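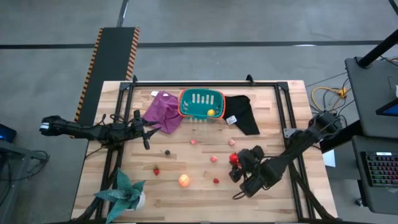 Fruit sorting at the Savama open day: how is the pick order set?

Search this site Enter keywords Go

Posted 4/30/18 by Bitel

I went to the two-arm demonstration at Savama. The task was loose fruit into a teal basket. Does the operator fix the pick order, or does the software choose it? The handout gave 12 minutes per run and no other detail.

Caputo
The software, on the runs I attended. It ranks items by distance to the basket rim and skips any that the other arm has claimed. Soft items such as the peach get a lower grip force limit. The operator can override the ranking from the keyboard.

Pruseleck
not sure but the August one was the same I think. ask at the desk, they have a longer handout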